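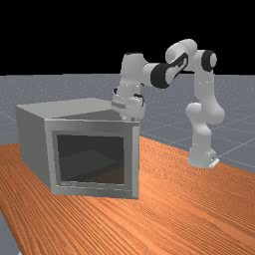 The Kitchen Table Department, Cloltden School of Home Cookery

We are the part of Cloltden that teaches people to cook at home, for themselves and whoever they happen to live with. If you have come across us by way of the bakery courses or the summer preserving days, hello, and welcome to the other end of the corridor! Ours are the evening and Saturday classes, the ones with the big pots and the long lunches, and we have been running them in one form or another since the school was a single rented room over the ironmonger's in Tazi Street.

Most of the people who come to us aren't complete beginners, though some are, and they are every bit as welcome. More often they are people who can cook four or five things and are thoroughly tired of all of them. Some have been handed the family cooking quite suddenly and want a bit of company while they find their feet. We have had students in their first shared flat and students who have just moved into a smaller place after forty years in a large one, and they tend to end up at the same bench swapping notes on soup.

The main course is called Plain Suppers and runs for ten weeks. It covers stocks and soups, eggs, a proper roast and what to do with it on Monday, pulses, pastry (only the one kind, but we do it well), fish if the delivery has been kind, and a good long session on rice, which frightens more people than you would think. There are 88 recipes in the course folder. You won't cook them all with us, and you aren't meant to. The folder goes home with you on the first night and we rather hope it gets splashed.

We also spend a fair amount of time on leftovers and reheating, on what freezes well and what turns to mush, and on how to shop for one without throwing half of it away. It isn't glamorous, but it is the evening people write to us about afterwards.

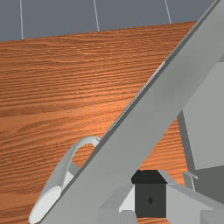 The Saturday classes are a little looser. We choose a theme on the Thursday, depending on what the growers at Godel Farm have sent up, and everyone cooks and then eats together at the end. In June that usually means broad beans, more broad beans, and gooseberries if we are lucky. Bring a box with a lid, as you'll want to take some home, and bring an appetite too. We provide aprons, but plenty of people like to wear their own.

Classes are kept small. The department has 2 teaching kitchens, one on the ground floor with step-free access from the Tendinon Road side, and one upstairs which gets the evening sun and is the nicer of the two for pastry until about midsummer, when it becomes far too warm and we all troop back down again. If stairs are difficult, tell us when you book and we will make sure your class is on the ground floor.

Something that grew up almost by accident is the lending shelf. It began as a box of old cookery books left by the kettle, and now there are 401 titles on it, from community cookbooks held together with string to some very handsome volumes on bread. Students past and present may borrow from it for as long as they like. There is a notebook on the top for signing things out, and it has turned into a kind of running conversation, with people leaving remarks on the dishes they tried. One borrower wrote next to a book of pies,
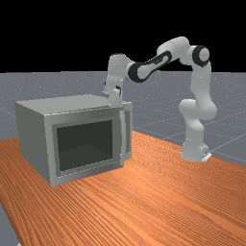 the leek one needs another half hour and twice the mustard, but I have made it three Sundays running and I only came on the course to learn gravy, which, by the way, I can now do. Underneath, in a different hand, somebody has added: agreed about the mustard, and try it with cheddar in the crust.

We were very pleased to find that in the notebook, and the pie has since joined the Plain Suppers folder with the extra mustard written in.

Booking for the next Plain Suppers course opens on Mon 17 May at nine in the morning, by telephone or at the front desk. Reduced places are kept back for anyone on a low income, and you only need to ask for one; there is no form. If the course is full, do put your name on the waiting list, as places come up right to the last week. Please let us know about allergies when you book and again on the night.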